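Home | Issues | Authors | Submit

30 September 2023
Hayley Lightfoot, Othmane Kabbaj

3.2 Collection of demonstrations

Demonstrations were recorded at the Bedgate office with paired hand-held grippers. Each gripper carries its own wide-angle camera, and a further view is taken from the operator's head. Fiducial markers are used to recover gripper pose. After screening, 3,420 episodes were kept for training the Darkeo policy.

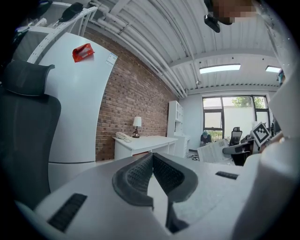
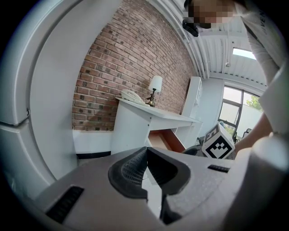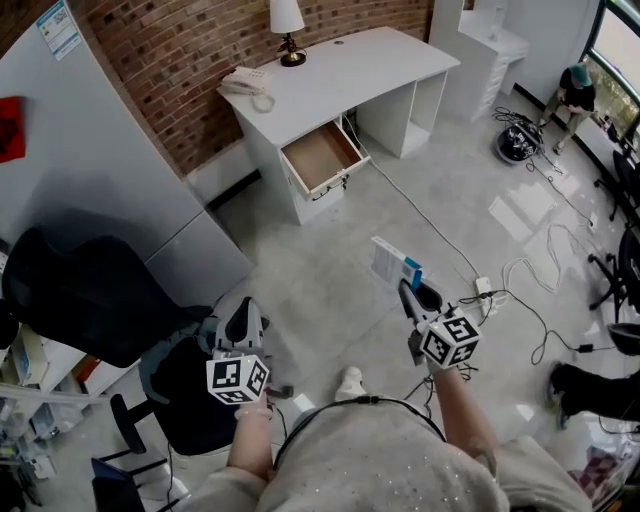
Figure 2. Gripper views (first and second) and head view (third), one site.

Kabbaj objected that screening by marker visibility favours slow, tidy motion, and asked that rejected episodes be labelled and stored as well. We adopted this in April. Episodes with more than 50 consecutive frames lacking a marker are now tagged and held in a separate archive, and the colour calibration is repeated whenever an operator changes grippers.

We use cookies to analyse traffic. Accept | Manage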